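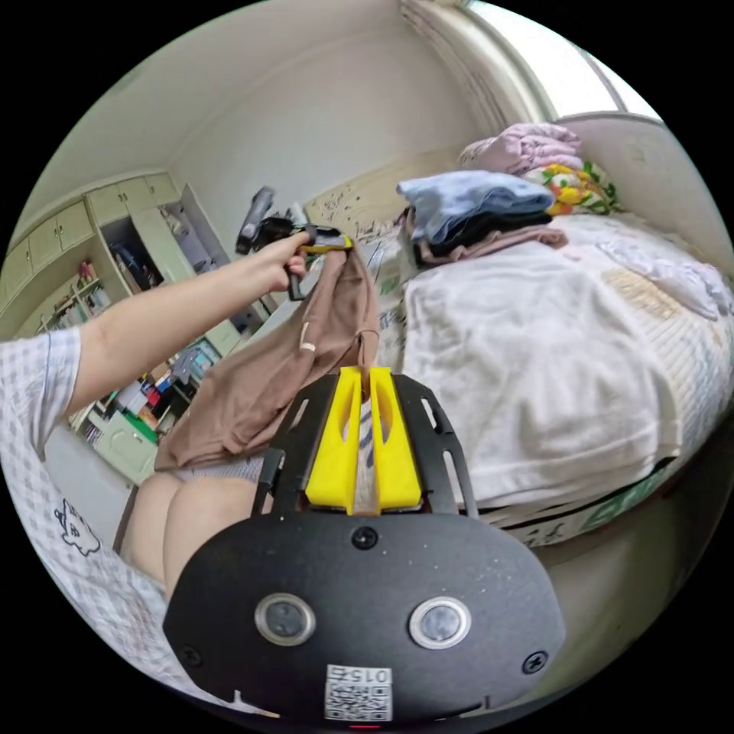 Pinzas de mano para doblar ropa, montadas en casa

Giuliana Echeverri lleva desde julio trabajando en Plunus, un par de pinzas manuales con las que quiere enseñar a un brazo robótico a doblar ropa. Las monta en su propia habitación y ya ha guardado 2918 agarres. 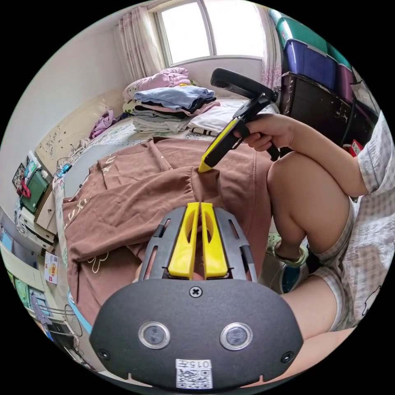

La versión actual es la 4 y el mayor cambio está en los dedos. Los anteriores, rectos y macizos, resbalaban con el algodón. Los nuevos son amarillos y tienen una abertura ovalada en el centro — el dibujo es de Darragh Gallagher, que los imprime en el taller compartido Ilton. Cada juego tarda 16 horas en salir de la impresora.

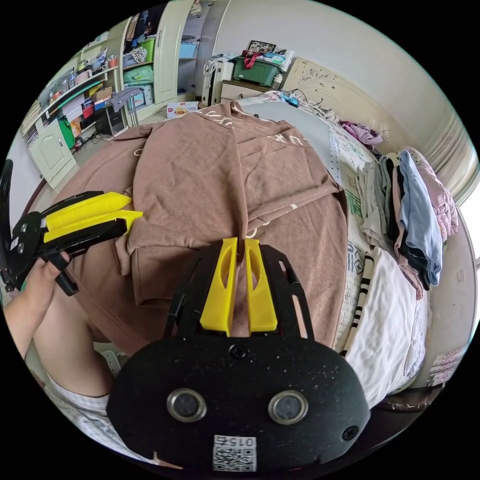 Lo más difícil por ahora son las prendas gruesas. Con una sudadera marrón extendida sobre la cama, una pinza sujeta un pliegue y la otra se acerca abierta desde la izquierda. Echeverri repite el movimiento variando la altura del agarre.

Los planos de las piezas se publicarán en la página de Ilton cuando termine la revisión del gatillo. El brazo, todavía sin montar, irá en el mismo taller.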